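Wollmont brings robot arms to its computer recycling benches at Draltirura

July 2023

Wollmont, which takes in used office computers and strips them for reuse and recycling, has put robot arms to work on the dismantling benches at its Draltirura site. The arms help take desktop computers apart alongside the staff who have done that work by hand until now. No jobs are being lost, and the people on the benches are moving to new duties on the same pay or better.

The site employs 112 people, 46 of them on dismantling. Desktop towers are the biggest part of what comes through the door. In the last full week before the change, the benches handled 1,263 of them. In the first full week with all the arms running, the figure was 1,358.

Wollmont says the extra output was not the main reason for the project. Dismantling is repetitive work. Staff bend over open cases for most of a shift, reaching past cables and sheet metal edges to get at drives, memory and power supplies. Cut fingers and sore wrists have been the two most common entries in the site's accident book for several years.

"We asked people which part of the day they would give up first, and nearly all of them said pulling drives," said Stela Roman, site manager at Draltirura. "So we started with drives."

Hard drives have to come out of every machine before anything else is done with it, as customers want proof that their data has been dealt with. The drive is often held in a plastic caddy that has to be gripped and drawn out of its bay without catching the cables next to it. Models differ in where the bay sits and how the caddy is released, and the arms are taught each new type by the bench staff.

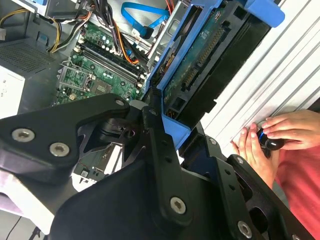

Benjie Layug said the first fortnight was slow and that he had expected to hate it, but that his hands no longer ache when he gets home. He added that he would like the benches raised a little, as the height that suited hand work does not suit standing and watching over an arm.

Wollmont has agreed to look at the bench height and will try out two adjustable ones in October.

Each member of the dismantling team has been offered training, paid and in working hours. It covers teaching the arm a new model of computer, clearing a jam, and stopping the arm safely. Staff who would prefer to stay with hand work can do so. Laptops, all-in-one machines and anything badly damaged will still be taken apart by hand.

Shift patterns have not changed. Breaks have: bench staff now swap tasks every two hours, moving between the arms, the testing room and the sorting area. The swap was put forward by the staff forum during the trial.

The arms were fitted by Sikder, which will also look after them under a service contract. Sikder engineers were on site throughout the trial and kept a daily list of faults, which was pinned up in the canteen for anyone to add to.

"Most of the useful changes came off that list," said Fulgencio Valcárcel, project engineer at Sikder. "The people at the bench know where a cable is likely to snag, and we don't."

Wollmont will review the project with staff at the end of the year before deciding whether to fit arms at its second site, Fasstead.

Press contact: Felicidad Tiongson, Wollmont press office, Draltirura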